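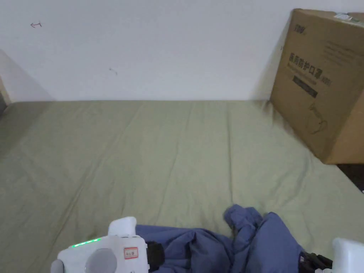 Staff Questions About the Folding Project

Gridden linen and garment services, Fumton site. Updated September.

What is changing?

Part of the folding work at Fumton is moving to machines. The first two stations will handle shirts, scrub tops and other small garments. Sheets and blankets stay on the existing ironer line and are not part of this project.

Is my job going away?

No positions at Fumton are being cut because of the folding stations. If someone on the folding team leaves or transfers, we may not fill that opening right away. We would rather say so now than have you hear it later.

Who is supplying the equipment?

Gachanja builds the stations and will service them. Their technicians will be on site during setup and for the first weeks of each shift's changeover. After that they come when called.

Why start with garments when sheets are most of our volume?

Sheets are already mostly done by machine. Garments are still picked up, shaken out and folded by hand, piece by piece, and that is where most of the wrist and shoulder complaints come from.

How does a machine learn to fold a shirt?

From a lot of recorded handling. A piece of clothing lands in a different heap each time, so there is no single motion to program. The system needs many examples of fabric being gripped, lifted and laid flat, on different surfaces and in different light.

How fast is it?

Slower than you are. The target for the first stage is 800 pieces per station per shift. An experienced folder beats that easily, but the stations can run through the evening, when we have trouble staffing.

What will I be doing if I'm assigned to a station?

Loading carts, clearing jams, pulling out anything stained or torn, and checking the finished stacks. You will also decide what goes back for a refold. One operator looks after both stations.

Do I have to move to a station?

Not during the first stage. We are asking for people who want to try it. If we don't get enough, your supervisor will talk with you before the schedule is posted — not after.

Does the pay rate change?

Station operators are paid at the machine operator rate, the same as the ironer line. Hand folders keep their current rate. The piece bonus stays in place for hand folding only, and operators should compare the two before signing up.

How long is the training?

Five shifts, paid, on your normal hours. The first is mostly lockout and emergency stop practice. You can't run a station alone until the shift lead has signed your sheet.

Is it safe to reach in and fix a bad fold?

Stop the station first, every time. Wait for the arms to park, then reach in. This applies to supervisors and technicians as well.

Are the cameras recording me?

The cameras point at the work surface and your hands may show up when you clear a jam. The recordings are used to correct folding errors. They are not used for attendance or discipline, and that is written into the agreement with Gachanja.

Will Cetwood get the same stations?

Possibly. Cetwood has lower ceilings in the finishing room and a different cart size, so nothing will be ordered until the Fumton stations have run through a full winter.

Where do I send a question that isn't on this page?

Put it in the box by the time clock or give it to your shift lead. Answers are added to this page and posted in the break room.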